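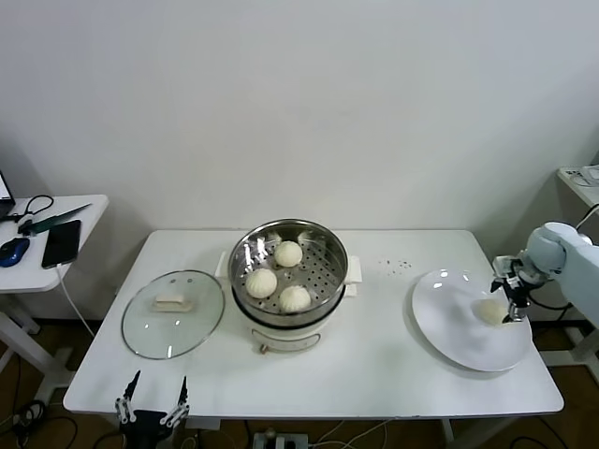 How long do you let your dough rise before steaming? I finally caught the bun bug this March and I can't stop! My kitchen smells like yeast all week long and I love it. I've got a little steamer with a white electric base and a metal tray, and three buns with a bit of space between them is how I like to set it up. They come out tasting great, but the skin on top goes wrinkly as they cool, and I want them smooth like the ones at the bakery on Stanciu Street. My dough is 700 grams of plain flour, warm water, sugar and instant yeast. First rise is until doubled, second is however long it takes me to clean up (so, it varies!). Is it the rise or the steaming?

Brutuler
posted 11/30/18

Zamfira Vlad
Oh, welcome to the club, buns are the best! My bet is the second rise. Too long and the dough gets tired, and then it sinks and wrinkles once it's out of the heat. Go by feel: pick one up, and if it seems light for its size and a gentle poke springs back slowly, steam it. Also, when the time is up, switch off and leave the lid shut for 4 minutes, then open it just a crack at first. That made a huge difference to mine. And knead longer than you think you need to, especially after the first rise, to get the big bubbles out!

Starura
more yeast

Enitz
I'd go with less yeast, myself, if your kitchen is warm. Wrapping the lid in a thin dish towel helps too, it catches the drips (keep the ends tied up on top, well away from the heat). Try red bean filling next, so good!!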